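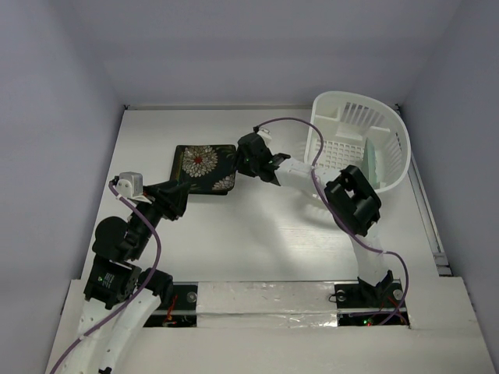

Prarnora Masters Games: Progress Report for the Second Quarter

Prepared for the Junetti Foundation by Lowri Gwynne, Program Manager

1. Period covered

This report covers activity from April to the end of June under the participation grant. It should be read with the revised schedule lodged in March, which moved the rowing regatta from the river course to Filtham Lake.

2. Registrations

Registrations opened in April. Masters swimming, road cycling and lawn bowls have met their entry targets. Entries in athletics are behind, particularly in the field events, and the closing date for throws and jumps has been extended to the end of July. The program stands at 13 sports following the withdrawal of indoor volleyball, whose state association was unable to supply accredited referees for the competition week.

3. Venues

Agreements are signed for 12 venues. The remaining agreement, for the Kocabaş Centre, is with the centre's solicitors. The outstanding clause concerns public liability cover during the evening badminton sessions, and we expect it to be settled in July. Lane markings at the Filtham track were repainted in May, and the surveyor's certificate has been received.

4. Subsidised entry

The Foundation's contribution has met the entry fees of about 40 athletes to date, most of them first-time competitors from regional clubs. Applications are assessed fortnightly. Travel assistance has been slower to distribute, as many clubs have not yet confirmed their transport arrangements.

5. Officials and training

Two officiating courses were held, in athletics and in table tennis. A third, for cycling commissaires, was postponed when the presenter became unavailable and will be offered in August.

6. Budget

Expenditure is within the approved amount. Venue hire is under budget at this stage owing to the unsigned agreement noted in section 3. We request approval to carry the unspent training allocation into the third quarter.

7. Next period

Competition draws will be published in September. The medical plan will be provided to the Foundation in draft before it is submitted to the ambulance service.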